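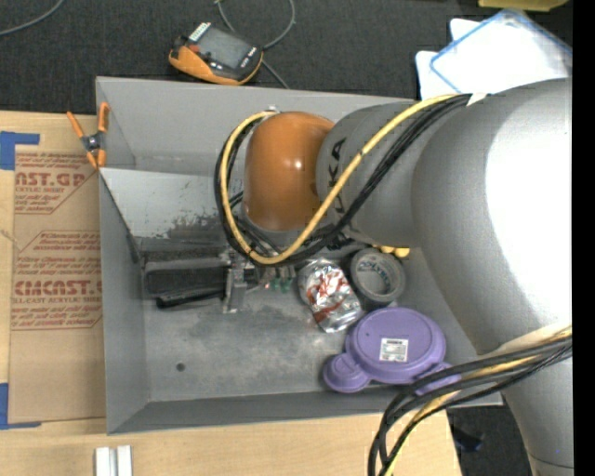

Student Project Report
Intermittent Gripper Fault in a Bin Picking Cell
Project group Lornex, final version, May

1. Background

Our group continued the bin picking cell that the former group had built. The task is simple to explain: the arm takes mixed household objects out of a metal bin, one by one, and puts them down at a second place. The software for choosing the grasp point is called Grelar and it was written by the former group. We were asked to improve the grasp success. In the third week we met a fault which stopped our plan, and most of this report is about this fault.

2. What went wrong

During the long test we made 879 grasp attempts. In 88 of them the gripper received the close command but did not report that it was closed. The arm waited for 12 seconds and then the program stopped with a time-out. In the beginning we believed that Grelar was guilty, so we lost several days reading the code. The log showed that the commands were sent correctly every time.

After this we sorted the failures by the pose of the wrist. Almost all of them happened when the arm reached low into the bin and the wrist was turned far to one side. In the high poses there was no failure at all.

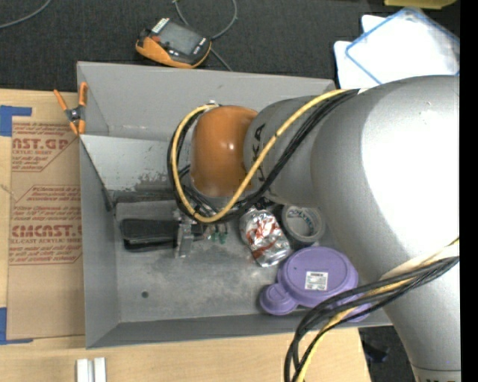 Photo: Project group Lornex, robotics laboratory, Zirkolon Technical College

The cables to the gripper run outside of the arm and go around the orange wrist cap. When the wrist turns, the loop becomes tighter and it pulls on the connector of the gripper. We tested this by hand, with the drives off: we moved the loop slowly and watched the signal on a laptop. The signal disappeared at the same bend again and again. One wire was broken inside its insulation, and from outside it looked healthy.

3. The safety matter

We must also report one mistake of our own. After a time-out, one member reached toward the bin to free the can, while the program was only paused and not stopped. At this moment the gripper signal came back and the arm started to lift. The person was not touched, but the distance was small. We pressed the emergency stop and reported it to the laboratory the same afternoon. Now the rule is that the drives must be off before any hand goes into the bin, and the program does not continue by itself after a time-out. It needs a new start command from the operator.

4. Repair and results

We changed the broken cable and made the loop longer. The cable is now held at two points of the forearm with soft straps. In the motion planner (module Jin) we limited the wrist angle for low poses. Then we repeated the test with 200 attempts and the same objects, and the time-out did not appear.

The limit has a price. Objects which lie close to the wall of the bin are now harder to reach, and flat ones are often left for the end. We did not have time to measure this effect properly. We recommend the next group to check the cable every month and to write the result in the laboratory book.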